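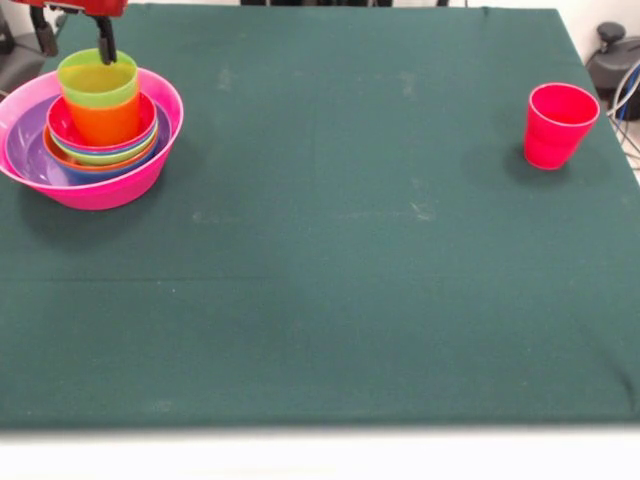 Bunt gestapelt: Schalen und Becher auf grünem Tuch

Startseite | Spielen & Stapeln | Häufige Fragen | Kontakt

Kategorie: Rund ums Kindergeschirr

Häufige Fragen zu unserem bunten Stapelgeschirr

Liebe Eltern, liebe Großeltern, liebe Tageseltern, seit wir unser Stapelgeschirr Torurton verleihen und verkaufen, kommen immer wieder dieselben Fragen bei uns an, und weil wir sie am Telefon zwar gern, aber doch oft erst am Abend beantworten können, haben wir sie nun einmal zusammengetragen.

Wie räume ich die Schalen am besten ineinander?

Fangen Sie mit der größten und flachsten an, das ist bei uns die kräftig rosafarbene. In die kommt die lilafarbene, und dann geht es mit den kleineren weiter, Blau, Orange, Hellgrün und zum Schluss Rot. Die Becher setzen wir obenauf, gern zwei ineinander, der grüne im orangefarbenen etwa. Das gibt einen hübschen kleinen Turm, der im Schrank wenig Platz braucht (nach oben allerdings etwas mehr, bitte vorher den Regalboden prüfen!).

Müssen die Farben immer in derselben Reihenfolge liegen?

Aber nein! Bei den Schalen entscheidet die Größe, bei den Bechern darf jedes Kind machen, was es will. Bei uns daheim bleibt oft ein roter Becher allein am anderen Ende vom Tisch stehen, und der wird dann eben zuletzt geholt.

Warum empfehlen Sie ein Tuch auf dem Tisch?

Vor allem wegen des Lärms. Wer einmal erlebt hat, wie fünf Kinder gleichzeitig Becher auf eine blanke Tischplatte stellen, der weiß, was wir meinen. Unser dunkelgrünes Tuch Skandton dämpft schön, und die hellen Farben heben sich gut davon ab, was gerade den Kleinsten beim Suchen hilft. Waschen bitte bei 30 Grad und nicht in den Trockner geben.

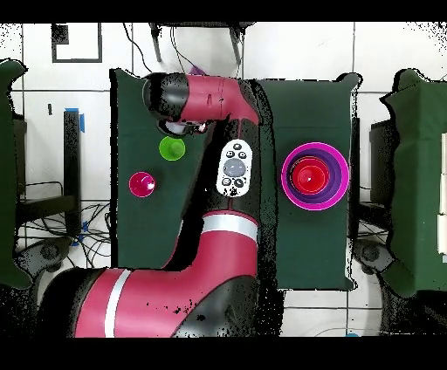

Rorusitz, 6. Dezember

Kann man auch mit weniger Teilen spielen?

Ja, und zum Einstieg raten wir sogar dazu. Rosa, Lila und Rot ineinander auf der einen Seite, ein hellgrünes Teil und eine Kugel in Magenta auf der anderen, mehr braucht es für den Anfang nicht. Fragen Sie das Kind ruhig, was wohl in was hineinpasst, und lassen Sie es ausprobieren, auch wenn es dauert. Nach fast 20 Minuten ist bei den meisten ohnehin die Luft raus, dann wird gemeinsam aufgeräumt.

Was kostet das Ausleihen?

Die Leihe für einen Monat ist bei einer ganzen Gruppe mit 30 Euro berechnet, das Tuch ist dabei. Schreiben Sie uns bitte rechtzeitig, im September war alles vergriffen, und das tat uns sehr leid.

Mir fehlt ein Teil. Was nun?

Schauen Sie zuerst in den Stapel hinein, kleine Schalen verstecken sich gern in den größeren. Ist wirklich etwas verloren gegangen, schicken wir Ihnen das Stück einzeln nach. Selvaraj Sikder kümmert sich bei uns um die Ersatzteile und freut sich, wenn Sie Farbe und Größe gleich dazuschreiben.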